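Koltgate opens bookings for bin-picking trial service

Fixed-price assessment covers mixed small goods; firms keep the data and the gripper settings

Koltgate, the automation supplier, has opened bookings for a trial service aimed at firms that want to find out whether a robot arm can pick their goods before they buy one. The service is called Sarkia. It consists of a run of picking tests on the customer's own stock, a written report, and a set of files that can be loaded on to a compatible arm afterwards.

Customers send in up to 30 different items. Koltgate sorts them into test groups, places each group in an open metal bin and has the arm lift the items out one at a time into a second bin. The groups are then mixed and the test is repeated. Every attempt is logged as a pick, a drop, a double pick or a miss, and the report gives the totals for each item.

The full programme runs to 513 attempts. Wing-yan Kan, who manages the service, said the number comes from the way the test plan is laid out. Each item is tried alone, then beside similar goods, then in a mixed bin, and a fixed share of the attempts is kept back for repeats of any item that gave uneven results.

"People come to us with a number they got from a sales demonstration," Kan said. "It was usually measured on one box, in one position. We want them to have a figure for the awkward item as well, and to know what the arm did when it failed."

The service does not include a recommendation to buy. The report states the results, the settings used and the conditions of the test. Customers who want advice on a full installation can ask for it under a separate contract, and Koltgate said that they are free to take the report to another supplier.

What is tested

Koltgate divides goods into five classes for the purpose of the trial: rigid and regular, rigid and irregular, soft, clear or shiny, and hollow. An item can belong to more than one class. Goods above 2 kg are not accepted, nor are live plants, open food, glass or anything with an exposed blade. 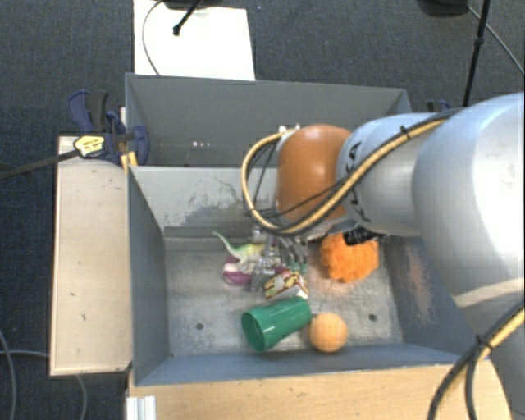

Sarkia's mixed-bin stage is the part of the programme that most often changes a customer's plans, according to the company. Items that score well alone can score badly once they lie against something of a different shape or finish. Before customer goods are loaded, the cell is run on a reference set chosen to spread across the classes. A KUKA arm with a thin-fingered metallic gripper works over a grey bin holding, among other things, a small printed carton set at an angle, a green plastic cup on its side, a crinkled transparent item, a toy dinosaur and two orange balls, one of them fluffy. The carton is the rigid and regular case. The cup is hollow and offers the fingers either a rim or a curved wall, and the software has to choose between them. Clear plastic is hard for depth cameras to measure, as light passes through it or is thrown off at odd angles, and it is scored on a separate line of the report.

Cheuk-hei Hsieh, who wrote the grasp planning software, said that soft goods are a different sort of problem. The camera can normally find them without trouble, but the surface it measures is not the surface the fingers close on.

"With a fluffy item you have to decide how far in the solid part is," Hsieh said. "Close too early and you hold a few fibres. Close too hard and a light item comes up squashed. We set a limit on finger force for each class and the customer can ask for it to be lowered."

The limit is recorded in the report, along with finger opening, approach angle, lift speed and the height from which the item was released.

Equipment and software

The trial runs on Koltgate's own cell. The arm is fixed, and the bins are held in place for the length of a test group so that positions can be compared between attempts. After each group the bin is emptied and refilled by hand. The refill is done from a written sheet that states how many of each item go in and leaves their positions to chance.

Grasp planning is done by Nilley, the company's software package, now in its second major version. Nilley takes a depth image of the bin, proposes a list of possible grasps and ranks them. The arm tries the highest-ranked grasp that it can reach without touching the bin wall. If the pick fails, a fresh image is taken and the list is drawn up again. After three failures in a row on the same item, the software marks it as left behind and moves on.

Walls and corners have had particular attention in the current version. Earlier releases rejected any grasp within a set distance of the wall, which left items stranded at the sides of the bin. The new release checks the shape of the gripper against the shape of the bin for every proposed grasp and allows those that clear it. Koltgate said that this adds to planning time and that the added time is included in the cycle figures it reports.

Fingers can be changed. The standard set has parallel fingers with replaceable tips, and a wider set is available for cartons. A suction head can be fitted in place of the fingers for an added charge, but the two are not combined within a single trial. Customers who want both must book both, and the results are reported separately.

What the customer receives

The report is supplied as a document and as a table of raw results, one row for each attempt. Each row carries the item code, the class, the grasp chosen, the outcome, the cycle time and a reference to the depth image taken before the attempt. The images are supplied too. Video is available on request.

Customers also receive a settings file for each item. The files are in Nilley's own format, and Koltgate publishes the layout so that other software can read them. They hold force limits and preferred grasp points but no path data, as paths depend on the layout of the cell.

Koltgate keeps a copy of the results for 58 days in case of queries and then deletes them, unless the customer has agreed in writing to a longer period. Goods are returned at the customer's cost or disposed of. The company does not use customer goods or images to train its software without a signed agreement, and there is no reduction in price for signing one.

Early user

Tse, a packing firm that handles returned household and leisure goods, used the service before bookings opened. It submitted a full list of items, among them boxed puzzles, drinking cups, bagged textiles and play figures. Tse has released part of its results.

Its boxed goods and hard plastic items met the firm's own target in the mixed bin. Bagged textiles did not. The main fault was the double pick, where the fingers closed on the edge of one bag and lifted a second with it. The report also showed a weakness with stacked cups. One cup nested inside another was treated by the software as a single item, and the pair was lifted together each time.

Tse said it has since put the plan for bagged goods on hold and is looking at an arm for boxed goods alone. Cups will be separated by hand upstream. The firm has booked a second trial, with the suction head, for its bagged items.

Kan said nested items would be given their own test group from March. "It was a gap in the plan. We had cups in the reference set, but we were not putting one inside another."

Limits of the trial

Koltgate lists several matters that the trial does not cover. It does not measure performance over long shifts, and it does not test the feeding of bins to the arm or the removal of full ones. Lighting in the cell is steady, so sites with strong daylight may see different results on clear and shiny goods. Wear on finger tips is noted at the start and end of the programme but is not treated as a result.

Cycle times are given for the trial cell only. They include imaging, planning, approach, lift, transfer and release. Hsieh said that a production cell would normally be quicker on transfer, where the distance between bins can be shortened, and no quicker on planning unless the computer is changed.

Placement is not scored either. An item counts as picked once it has been released inside the second bin, whichever way up it lands. Firms that need goods set down in a given position – for labelling or for boxing – are asked to say so when booking, and will be offered a separate quotation.

Booking

Sarkia is sold at a fixed price for the standard programme, with charges added for the suction head, the wide fingers and video. Prices are supplied on request. Firms with fewer items than the maximum pay the same amount and may use the spare attempts for repeats on items of their choice.

Goods should be sent in their normal packaging, with at least three samples of each item and a sheet giving weights and any handling limits. Koltgate asks that samples include ordinary variation, such as dented cartons or creased bags, where these would be met in daily work. Bookings are made through Koltgate's sales office, and a blank item sheet is sent out with each quotation.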